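Publications > Sutalach Project > Working papers > Section 4

Home People Papers Data Contact

4. Collecting the demonstrations

4.1 How we ended up with the ball task

I should say at the start that we didn't plan on a toy basketball task. The Sutalach proposal talks about "everyday handling of small goods", and for the first couple of months that is what we did: boxes into trays, trays onto shelves, and back again. The policy learnt it quickly and then we had very little left to say about it. Halima Olaniyan suggested we try something with a target that hangs in the air, so that the arm would have to let go at the right place and not just press down until it met something solid. A small ball and a small hoop were the cheapest way to get that, and so the task stuck (and people did rather enjoy it, which I'll come back to).

One demonstration goes like this. The operator starts with the fingers open and just over the cloth, moves to the ball, closes on it, lifts, carries it over to the hoop and opens. We stop recording once the fingers are clear of the rim. If the ball misses, we keep the recording anyway and mark it as a miss. Earlier on we threw the misses away, and I now think that was a mistake, but those files are gone and I can't do much about it.

4.2 Who did the driving

Three of us drove the arm: Osaze Eze, Tanko Okoro and me. Duygu Uçar wrote the logging code and refused to drive at all, on the grounds that she would start tuning the logger to suit her own habits. We worked in blocks of 30 demonstrations with a proper break after each one. Anything longer and the last few got sloppy, with wide swings and a lot of dithering over the rim. You can see it in the speed plots in Section 6 if you know which runs to look for.

Our target was 2000 demonstrations. We reached it in December, and after checking we kept 771 for the main training set. That sounds like a dreadful rate, I know! Most of the loss came from one fault, where the gripper state was being written to the log a little behind the arm position. The fingers would seem to close after the ball had already left the table. Duygu found a way to shift the two streams back into line for some of the runs, but where the gap changed during a run we couldn't trust the result, so out they went.

4.3 Changing the surroundings

We wanted the learner to cope with a busy table, so we varied what it had to look at. The cloth was swapped between blocks, and I'd recommend a printed one with strong colours over a plain one. With a plain cloth the policy did very well in our own lab and then fell apart at the Bellidport site, where the bench is a different shade altogether. We also moved the backboard between blocks and changed its angle, and we put other bits and pieces on the table that had no part in the task.

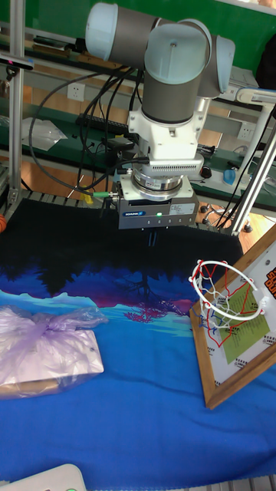
Figure 3. Work table with the gripper lowered over the printed cloth and the toy backboard and hoop to the right.

The angle of the hoop mattered far more than I had expected. Osaze kept nudging it by hand between runs, a little at a time, while Tanko preferred to leave it alone for a whole block and then shift it a long way. When we trained on Osaze's blocks alone the policy handled small changes nicely and was hopeless with large ones. Tanko's gave us the reverse, more or less. Mixing the two worked best, and we didn't need many of each: about 400 in total got us most of the way to the final score.

Chukwuemeka Okonkwo asked, when he read a draft of this section, whether we had simply taught the arm three people's bad habits. Possibly, yes. Mine is that I pause before letting go, and the trained policy pauses too, in much the same spot over the rim. We tried cutting the pauses out of my runs before training. The arm got faster and missed more often, so we put them back in, and the results in Section 5 all use the uncut recordings.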